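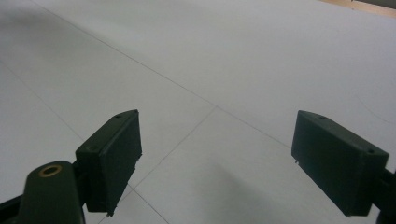 Ticket 2084 – Haze on pale floor after mopping
Opened by: Aurora Falcão
Assigned to: Ilídio Salgado
Site: Wokanbridge, ground floor
Status: Closed

Aurora, 9:40 am
The floor dries with a cloudy film and shows every footprint. We use Skamix cleaner, two capfuls to a bucket. Mopped twice yesterday and it got worse!

Ilídio, 10:15 am
Great one to get, I love a floor puzzle. Two capfuls is a lot for a small bucket, so my bet is leftover cleaner. Please try a patch by the door with plain warm water and a fresh mop head, then dry it with a towel. What size is the bucket?

Aurora, 1:30 pm
Six liters. The patch by the door came up so much better – I called Sérgio over to look. Can I do the whole room this way?

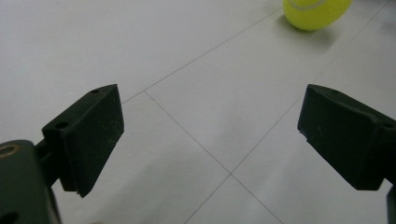

Attachment 2: floor, pale tile

Ilídio, 2:05 pm
Yes, please do! Work in strips, change the water when it turns gray, and go over it all once more with clean water. After that, 40 ml of cleaner per bucket is plenty.

Aurora, 4:50 pm
Whole room done, four buckets of water. No film, no footprints, and it feels smooth under my socks. So happy with it. I taped the 40 ml note inside the closet door.

Closed by Ilídio, 5:10 pm. Cause: too much cleaner.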